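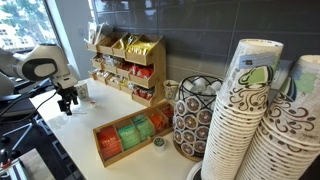
A day at Cleltside, or how I came to care about fingers

Posted 2024-01-07

I had been meaning to get out to the Cleltside open day for two years running, and both times something got in the way (the first year a flat battery, the second a head cold I wouldn't wish on anyone). So when the invitation came round again I put it in the diary in pen, packed a sandwich and drove up with the heater going full blast.

Cleltside is a shared workshop where small outfits rent benches and try out arms, hands, cameras and controllers on each other's problems. On an ordinary day you need a pass to get past the front desk. On open day you get a sticker, a map photocopied slightly crooked, and the run of the upstairs labs until four o'clock.

I went straight to the coffee counter, and I'll admit it was partly for the coffee. The counter is the favourite test bench in the building, and once you've stood beside it for a while you can see why. There's a bamboo tea box with the bags standing upright in their compartments, a tiered organizer full of sugar, sweetener and other packets, a carousel of coffee pods, and paper cups in tall stacks. Everything is light, most of it is slippery or floppy, and very little of it was made with a machine in mind. A white arm comes in over the counter with a black hand hanging from the end of it, several short jointed fingers pointing down, and the people running the demo will happily let you call out what it should go for next.

I called out "tea bag, green" and then felt rude and added "please".

The comparison they were showing was between that multi-fingered hand and a plain two-jaw gripper from Ranjbar, which sat on the next table and could be swapped over between sessions. I had assumed the hand with more fingers would win at everything. It doesn't! The two-jaw gripper is very good on pods. A pod has a firm rim and a nice solid body, so you close on it and up it comes, over and over, with hardly a fuss. Tea bags are another story. They stand packed side by side, and the wide jaws kept wanting to take the neighbours along for the ride. The fingered hand could slip one finger in behind a single packet and pinch it forward, slowly, a bit like my grandmother going through her recipe cards.

Paper cups gave both of them trouble. Squeeze too little and the cup stays in the stack, squeeze too much and you have an oval. The team had a tally on the whiteboard for the week: 1219 attempts across all the items, 341 of them on cups alone, which tells you where the headaches are. I asked which item they liked least and got a unanimous answer, the sweetener packets, on account of how they bend.

Downstairs, Drodeo had a table of cameras and a very patient explanation of why you might put one on the wrist as well as one looking on from the side. From the side you get the whole counter, but the hand blocks the view at exactly the moment you want to see. On the wrist you see the packet right up close and lose track of everything else. They had both feeds up on a screen, and I spent far longer there than I'd planned, mostly waving at myself.

The controller session, run with Gitness software, was the part I followed least, and the room was warm and it was straight after lunch. What I did take away was how much the closing speed matters. They let visitors turn a dial and try it on the Ranjbar gripper. At the fast end it knocked my pod over before it had a chance to hold it. At the slow end it picked the thing up beautifully, though you'd want to be in no hurry for your coffee.

A few practical notes if you're thinking of going. Parking is free behind the building, but the lot fills early and the overflow is a muddy walk. The lift is small, so take the stairs if you're able. Kids are welcome and were, as far as I could tell, better than the adults at guessing which grips would hold. Bring cash for the bake table, where the date slices are worth the trip.

The next open day is set for February, and they're hoping to have a softer set of fingertips on the fingered hand by then. I've asked to be on the list, and I've promised to bring my own mug.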